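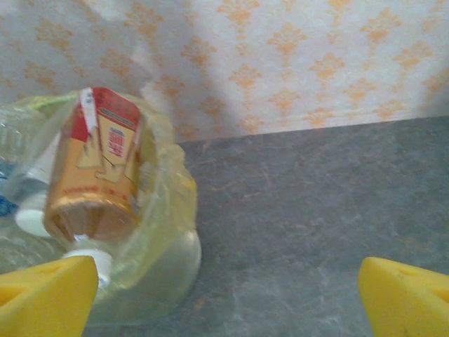
Figure 7.1 Sorting by gripper: a drink carton in a clear plastic container, with the two yellow fingers open.

Chapter 7
Who Works for Whom? Automation on the Sorting Job

Every sales brochure for a sorting robot contains the word "simply." The robot simply picks up the item and simply puts it where it belongs. People who have sorted trash for a living tend to read this part aloud to one another at lunch.

Consider a small drink carton sitting inside a crumpled plastic container. A new hire at the Rasport recycling plant learns what to do with it before the first coffee break: pull the carton out, toss it one way, toss the plastic the other. For a machine, the same job is a string of decisions. Where does the clear plastic end and the table begin? Is this one object or two? How hard can you squeeze before you have made a third?

When Rasport put in its first Skitia sorting cell, management promised that the dull work would go away. Some of it did. The plant's 20 hand sorters had been making up to 3,000 picks each in a shift, and few of them missed it. But new dull work arrived to take its place. Somebody had to watch the screen, clear the jams, wipe the lens and tell the software, over and over, that a carton was a carton. The job title changed to "cell operator." The gloves stayed the same.

The pay took longer to change than the title, and we will come back to that in Section 7.3.

In this chapter we follow the Rasport sorters through their first year with the machine. We ask which tasks moved to the robot, which stayed with people, and which did not exist until the robot showed up — a longer list than the planners expected. We also look at who got to decide, and at what happened to the skills that had never been written down.

Before you read on
Pick a job you have done, paid or not. Write down every step in it, including the ones you would be embarrassed to call steps. Keep the list; you will need it for Section 7.2.

Key terms
task, job, exception handling, tacit skill, deskilling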